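Long hair in a small kitchen: how I keep it out of the food and out of my way

I have long hair, a small kitchen and a family who complain loudly when they find a hair in the soup. In my first years in this country I worked mornings in a bakery kitchen in Hobart, and there I learned most of what I write on this page. Some of it is about hair, some about sleeves and aprons, and at the end there is a part about the drain, which was asked for by a reader after the last tips page.

Tie it before you wash your hands

The order is important. If you wash your hands and then touch your hair, you must wash again, and on a busy evening you will not do it. I keep a small bowl with hair ties beside the back door, next to the aprons. First hair, then apron, then sleeves, then soap. After some weeks you do it without thinking.

Brush your hair in the bathroom before you cook and never in the kitchen. The loose hairs are the ones that fall on the bench, and two minutes with a brush takes most of them away.

Which clip, which tie

I have tried many. A thin elastic pulls and gives me a headache by the afternoon. A big claw clip is comfortable for standing work, but when you lie your head back on a chair it pokes you, so I take it off for the tea break. For low work, like cleaning the oven or sorting the bottom drawer, I prefer a low bun with a soft fabric tie and one small clip for the short pieces in front.

A bright colour is useful. If a black clip falls on a dark floor, or worse, into the flour bin, you may look for it a long time. I buy coloured ones in packets of 13 from a shop called Skakley, and when one is missing I notice it immediately.
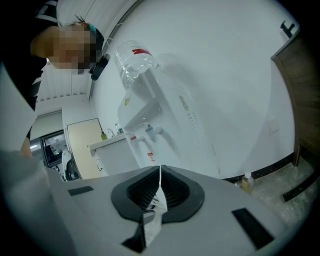 Dark hair with a small teal accessory near the crown.

Check the clips now and then for rust. The metal ones in a steamy kitchen become brown at the spring, and this leaves a mark on light hair and also on pillowcases. I throw them out in January when I do the big clean of the bathroom shelf.

Scarves and caps

For frying I wear a cotton scarf. The smell of oil stays in the hair for two washes otherwise. Fold a square scarf to a triangle, put the long side on the forehead, and make the knot at the back under the hair, not on top of it. If the scarf slips, wet your fingers a little and press the edge on the forehead, or put one flat pin behind each ear.

Wash the scarf with the tea towels and not with the clothes. The oil from frying needs hot water. I use 60 degrees and a spoon of washing soda.

Sleeves

A wide sleeve is more dangerous than long hair. It catches the handle of the saucepan, it goes in the cake batter, and near a gas flame it is a serious thing. Push-up sleeves fall down again always when your hands are full. There are three remedies I know.

The first is two wide rubber bands, the kind that come around the broccoli. Put them above the elbow, not too tight. The second is to cut the feet from old cotton socks and wear the leg part over the sleeve. It is ugly but it works very well, also for gardening. The third is proper sleeve covers with elastic at both ends. Mine are from Gunnlaugsson, they cost more than I wanted to pay, and after 4 years the elastic is still good.

If you sew, you can make a pair from one old pillowcase in an evening. Cut the pieces a bit wider than your arm at the widest place, and leave the channel for elastic open by two fingers so that you can change it later.

The apron

Choose an apron with the neck strap you can shorten. When you bend over the sink, a long bib hangs forward and takes water like a sponge. I made a knot in the strap of mine for years before I understood that I could simply sew on a second button.

Dark aprons hide the stains but they also hide the flour on your hands, so you wipe them again and again and then it is everywhere. I prefer a middle grey. Hang a small towel at the waist for hands and keep the apron only for protection.

The drain

Hair in the kitchen sink comes mostly from people who wash their hair there, or from the dog. In the bathroom it comes from all of us. A flat mesh strainer costs little and must be emptied each time, with a piece of toilet paper, into the bin.

When the water goes down slowly, try this before you buy any chemical. Take out the strainer, pull up what you can reach with a plastic drain strip (mine is a Trallico, but any strip with teeth is the same), then pour in 765 mL of hot tap water with a good squirt of dish soap. I know the number is funny, it is what my old enamel jug holds. Wait about 5 minutes and rinse. Do not use boiling water if your pipes are plastic, it can soften the joints.

If it still stands after the second time, open the trap under the basin. Put a bucket first. I forgot the bucket once and the cupboard floor is still swollen in the left corner.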